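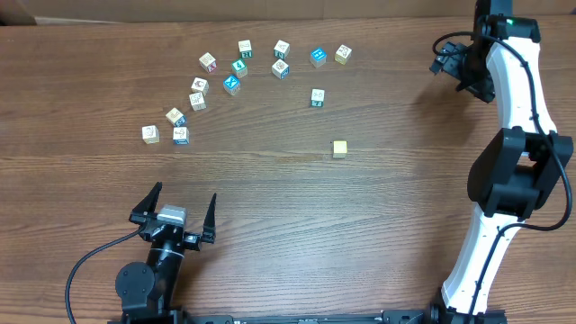

**Nachgärung in der Flasche oder doch Keg? Mein erstes Pale Ale**

**Solange_C** schrieb:

Hallo zusammen, mein erstes richtiges Pale Ale ist endgültig vergoren und ich bin total aus dem Häuschen! 35 Liter, Stammwürze etwas höher als geplant, Jungbierprobe riecht schon herrlich nach Grapefruit. Jetzt die Frage aller Fragen: Flasche oder Keg? Ich habe von meinem Schwager zwei NC-Kegs bekommen (eins mit neuen Dichtungen, eins eher fraglich) und dazu einen Haufen Bügelflaschen. CO2-Flasche müsste ich erst kaufen.

**Marcelino56** schrieb:

Glückwunsch zum ersten Sud! Ganz klar Flasche. Mit Zucker genau ausrechnen, abfüllen, zwei Wochen bei Zimmertemperatur, danach kalt stellen. Und eine PET-Flasche mitfüllen, dann kannst du durch Drücken fühlen, wie weit die Karbonisierung ist.

**hopfenkatia** schrieb:

Da muss ich widersprechen! Gerade bei gestopften Bieren ist der Sauerstoff beim Abfüllen in Flaschen der Killer. Mein letztes IPA war nach fünf Wochen braun und schmeckte nach nasser Pappe, und zwar nur die Flaschen. Das Keg aus demselben Sud war bis zum letzten Glas ein Traum. Keg mit CO2 vorspannen, von unten befüllen, fertig.

**Marcelino56** schrieb:

@hopfenkatia Nach fünf Wochen ist so ein Bier bei mir längst ausgetrunken. Außerdem zehrt die Hefe bei der Nachgärung einen Teil vom Sauerstoff wieder auf. Meine Flaschen halten locker drei Monate.

**hopfenkatia** schrieb:

Einen Teil, ja. Beim Weizen würde ich auch Flaschen nehmen, da sind wir uns einig. Aber Solange, hast du überhaupt gestopft?

**Solange_C** schrieb:

Ja, 56 g Citra, drei Tage lang. Oje, jetzt bin ich noch unsicherer als vorher :D

**Rogerio_F** schrieb:

Mach doch beides! Ein Keg voll, den Rest in Flaschen, und nach vier Wochen nebeneinander verkosten. So lernst du am meisten, und spannend ist es obendrein. Das fragliche Keg vorher unbedingt abdrücken – Deckel und Ventile mit Seifenwasser einsprühen und schauen, ob es blubbert. Ich habe mal über Nacht eine komplette CO2-Füllung verloren, nur wegen eines O-Rings am Steigrohr.

**Marcelino56** schrieb:

Damit kann ich leben. Für die Flaschen: 5 g/l CO2 anpeilen und bei der Rechnung die höchste Temperatur während der Gärung einsetzen, nicht die aktuelle. Da machen viele am Anfang den Fehler und wundern sich über zu wenig Kohlensäure.

**Zuleica** schrieb:

Kurze Zwischenfrage, weil es passt: Welche Schankleitung nehmt ihr für so ein Keg? Bei mir kommt nur Schaum, 1,5 m Leitung mit 7 mm innen und ein ganz einfacher Hahn.

**Rogerio_F** schrieb:

Viel zu kurz und zu dick! Nimm 4 mm innen und fang mit drei Metern an, kürzen kannst du immer noch. Oder gleich einen Kompensatorhahn. Und den Hahn immer ganz öffnen, halb offen schäumt es erst recht.

**Solange_C** schrieb:

Ihr seid super, danke! Es wird also der Doppeltest. CO2-Flasche ist bestellt, das eine Keg ist dicht, beim anderen zischt es am Überdruckventil, das bleibt erst mal leer. Restextrakt ist seit drei Tagen stabil. Am Samstag wird abgefüllt, ich berichte!

**hopfenkatia** schrieb:

Sehr schön! Und bitte beim Verkosten jemand anderen einschenken lassen, damit du nicht weißt, was woher kommt. Ich tippe aufs Keg ;)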